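Arudel Applied Handling Center
Open Day Safety Inspection – Home Demonstration Unit
Form 4, Visitor Areas and Live Demonstrations
Completed before first admission, April. Re-checked at 2:00 p.m.

Scope

This checklist covers the furnished home unit on the ground floor, where staff demonstrate hand-held grippers on household objects. It does not cover the Mitar hall, where the fixed arms are shown behind fencing under a separate form. Items are marked Satisfactory, Action Required, or Not Applicable. Comments are to be read together with the Venance visitor plan posted at reception.

Section A. Access and visitor movement

A1. Entrance clear and door able to open fully. Satisfactory.

A2. Group size held to 14 visitors or fewer. Satisfactory. Comment: one group arrived with a late addition and was divided at the door. The host handled this correctly.

A3. Visitor line marked on the floor and visible from the doorway. Action Required. Comment: the tape had lifted at one corner. It was replaced before the second group. A wider tape should be ordered for the next open day.

A4. Seating available for visitors who cannot stand for the full session. Satisfactory.

A5. Emergency exit route explained by the host at the start of each session. Satisfactory. Comment: the explanation was given in full each time, although it was hard to hear from the hallway.

Section B. Electrical

B1. Cords kept out of the walking path. Satisfactory.

B2. Kitchen appliances used as room furnishings to remain unplugged during sessions. Satisfactory. Comment: confirmed by touch and by sight at both checks.

B3. Spare batteries stored in the lidded case and away from bedding. Action Required. Comment: the case was in the correct place but the lid had been left open. Staff were reminded.

B4. Charging of equipment inside the unit. Not Applicable. Charging takes place in the Mathias workshop only.

Section C. Demonstration in progress

The small-object session was observed from start to finish. It runs for almost 15 minutes and is the part of the program in which visitors stand closest to the equipment. The inspector stood beside the operator and did not interrupt the work.

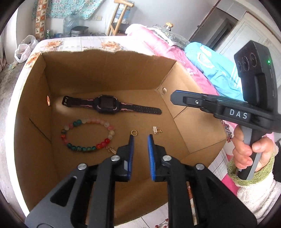
Item C1. Small-object session: grippers at the open box, with watch, bracelet and small gold pieces inside.

C1. Work surface suitable for the task. Satisfactory, with comment: the box rests on a bed, and a soft surface can shift when leaned upon. Visitors are not to sit or lean on the bed while a session is running.

C2. Container in sound condition. Action Required. Comment: the front edge of the cardboard is torn and ragged. There is no injury risk of note, but loose fiber may catch on a chain or on the finger pads. Replace the box, or trim the edge and cover it with tape.

C3. Finger pads present and firmly attached. Satisfactory. Comment: the blue pads were pressed by hand before the session and did not move.

C4. Pinch points identified to visitors. Action Required. Comment: the host mentioned the fingertips but left out the linkage behind them. The pivots should be pointed out as well, and children should be told plainly to keep their hands back until the operator has set the tool down.

C5. Operator sleeves and cuffs clear of moving parts. Satisfactory, with comment: fleece and knitted cuffs are permitted provided that they fit closely at the wrist. Loose sleeves must be pushed up or secured. This applies equally to any visitor invited to try a gripper.

C6. Small parts controlled. Action Required. Comment: the ring, the short chain and the other small gold piece could be swallowed by a young child and are easily lost in bedding. The operator should check the contents of the box against the object card before and after every session. The card was present, but the "after" column had been left blank.

C7. Visitors told that cameras are in use. Satisfactory. Comment: the notice is posted at eye level, and the host repeated it aloud.

Section D. Hygiene and closing

D1. Gripper handles wiped between users. Satisfactory.

D2. Bedding checked for dropped objects at the end of each session. Satisfactory. Comment: the quilt and the folded blanket should be lifted and shaken as well as looked over.

D3. Equipment returned to the Mathias workshop and signed in. Satisfactory.

Result

The unit may remain open to visitors. Items A3 and B3 were corrected during the visit. Items C2, C4 and C6 are assigned to the demonstration lead and must be closed before the next public session – a written note to the safety office is sufficient. Repeat inspection is required if the bed is moved or the object set is changed.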